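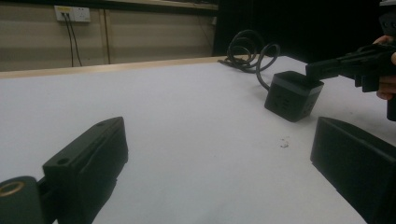
I gave up my car in February and have been getting to work by bus since then. A few people have asked how it's going, so I'm writing it down once and will point them to this.

The short version is that it takes longer and costs less. The car needed a new transmission and the shop in Kitcombe wanted more than I thought the whole thing was worth. I sold it to them for parts and got $980, which went straight into the savings account. I had planned to start looking for another used car that month. I kept putting it off, and after a while I noticed I had stopped looking at the listings.

My route is the 224, which runs from Lamengate through Kitcombe to the depot. I get on at Lamengate at 6:50 in the morning and I'm at my desk by 7:45. Driving took 25 minutes on a good day. Going home is slower, partly from traffic and partly because the 224 makes a loop past the hospital in the afternoon that it doesn't make in the morning. I have never found out why the two directions are different. The printed timetable shows the loop as a dotted line with no note.

The pass is the monthly kind. You can also buy a book of tickets, and I did the math on that and it would only come out ahead if I worked from home two days a week, which my job doesn't allow.

Things I had to change:

Groceries. I used to do one big trip to Söderlund on the weekend and fill the trunk. Now I stop there on the way home and buy what fits in a backpack. I spend a little less because I can't carry the stuff I don't need. Cat litter is the problem. The big bag is too heavy to take on the bus, so I have it delivered, and the delivery fee annoys me every time.

Shoes. The walk from the stop to the office is all sidewalk but it's uneven and there's one stretch by the self-storage place that floods. I wear old sneakers and keep a decent pair under my desk.

Appointments. The dentist is out in Virkeck, and there are only 5 buses a day that go there. I took a whole afternoon off for a cleaning. I'll probably switch dentists, though I've been going to this one for a long time and would have to get my records moved.

Evenings. The last 224 leaves Kitcombe at 9:40. If I'm out with friends I either watch the clock or get a ride. I've split a cab a couple of times and it was fine.

I thought I would read on the bus and I mostly don't. In the morning I'm too sleepy and in the afternoon it's too loud, and the seats over the back wheels shake enough that the lines jump around. I listen to the radio or look out the window. I've learned which side to sit on so the sun isn't in my eyes (driver's side going in, door side coming back, at least this time of year).

The bus has failed to show up twice. The first time I waited for the next one and was late. The second time it was raining hard and I went home and called in, and my boss was nice about it. There is a phone number on the stop sign for reporting this sort of thing. I called it and got a recording that said to use the website, and the website has a form that asks for the number on the bus. I didn't have a number to give it, seeing as there was no bus. I left that part blank and it went through anyway. I haven't had a reply.

On money, I'm not keeping a strict record, but insurance and gas were the two big ones and both are gone. Parking at work was free, so no change there.

I'll see how I feel after a winter of it. The shelter at Lamengate has a roof and one wall, and the wall is on the wrong side for the wind. If I do buy another car it will be something small, and I'd like to keep taking the bus most days even then. Next thing to sort out is the dentist.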